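Unit 2: Sorting and Storing Small Goods
Course notes, Naa Fiadzo

Bins come before shelves in this unit. Choose the bin for the item, then label it and log it on the Brallach sheet.

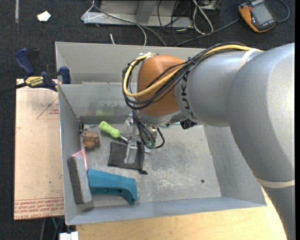
Flat goods need a wide floor and low stacking. Lay each one down fully, with no folded corners. A black fabric pouch on a scuffed gray metal floor is still easy to spot - a gray one would not be. Worn bins stay in use if the rim is sound.

For next time: read page 60 and bring your log sheet. Late sheets go to Benoît Sabatier in Room 101.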